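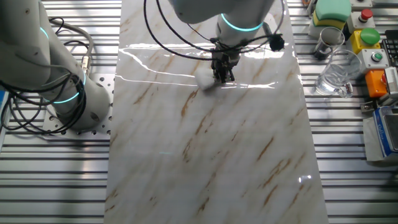
Is Minano worth paying for if you only want to follow the price of oil?

It depends on how often you look. If you check crude once a week, the free delayed prices on any news site will do. If you hold energy stocks or buy fuel for a business, the alerts and the storage calendar save enough time to justify the fee.

Minano commodity tracker: review
Updated 14 August 2026

Minano is a price tracking service for commodities, sold as a yearly subscription. It runs in a browser and on a phone. You can't trade through it. It shows futures prices, keeps a calendar of inventory reports and producer meetings, and sends alerts when a price crosses a level you set. I pay for my own subscription and have used it for four months, mostly for crude, diesel and natural gas.

Price

The standard plan is $104 a year, billed in one payment. There is no monthly option, which I don't like in a product people will want to try first. A refund is offered in the first two weeks. I didn't ask for one, so I can't say how well that works. Prices inside the app can be shown in Canadian dollars, but the conversion uses the previous day's exchange rate. For a quick look that's fine. For working out what a delivery will cost, do the conversion yourself.

Setting up

You start with a blank watch list and add contracts one at a time. The search box wants the contract name and doesn't cope well with everyday words. Typing "diesel" brought up nothing useful until I found that it is filed under heating oil. The help page explains this, a long way down.

Once the list is built, it's easy to read. Front month and next month sit side by side, with the spread between them in grey. I use that column more than any other.

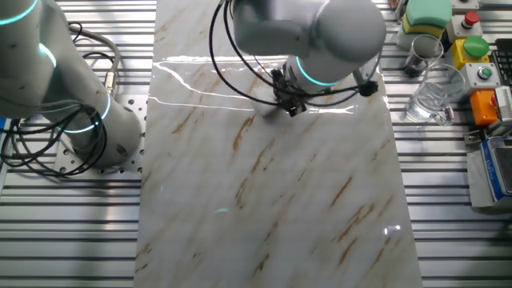 Two robot arms and a marble-patterned slab on an aluminum work table.

Alerts

You can keep up to 100 alerts running at once. I have never come close to that. Each can be set to go off on a price, a percentage move or a change in the spread, and each can be sent by text, email or both.

In June I set alerts on both sides of a narrow range for crude and left them alone, to see what a jumpy market would do. By the end of the month I had received 113 messages, nearly all of them for the same few cents of movement back and forth across the line. There is a setting called "quiet period" that stops an alert repeating for a set number of hours. It's off by default and should be on. After I switched it on, the messages dropped to a level I could live with.

The texts arrived quickly. Email was slower, and on a few mornings it came after the move had already reversed. If you plan to act on an alert, use texts.
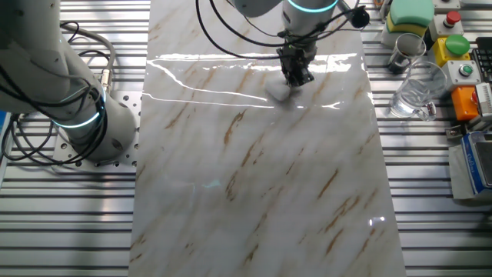
The percentage alerts need some care as well. They measure from the previous settlement, so a market that drifts up a little each day can travel a long way without setting one off. A weekly option would fix this. For now I get the same result with a fixed price alert, and I move it by hand every week or two.

Calendar and charts

The calendar is the best part of the service. Inventory reports are listed with the time of release in your own time zone, the previous figure and the forecast. After release the new figure is filled in, and tapping it opens a price chart for the following hour. Holiday delays were marked correctly each time I checked.

The charts are basic. You get lines and bars, a moving average and volume. You can't draw on them, and the longest view is five years. Anyone who wants to compare this rally with older ones will need another source.

How it compares

Holell costs more and is built for people who trade every day. Its charts are far better and its history goes back much further, but the calendar is cluttered and I found the phone version hard to read. Van Loon is a newsletter with a price page attached. The writing is good if you want someone's opinion on where oil is headed, and the price page is an afterthought. Haveo is free, carries advertising and delays its prices. Its alerts are limited to whole-dollar levels.

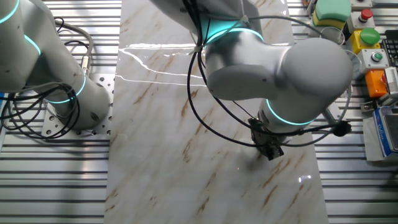 A reader who went from Haveo to Minano and back again wrote that the whole-dollar alerts were enough for filling a farm fuel tank, and that the only thing missed was the spread column. The same reader asked whether Minano carries propane. It does, under gas liquids, though there is no spread shown for it.

Rating

Good for the calendar and for text alerts. Weak on charts and search. I will renew at the current price, and I'd look at Holell again if it went up much. Turn on the quiet period before you set your first alert.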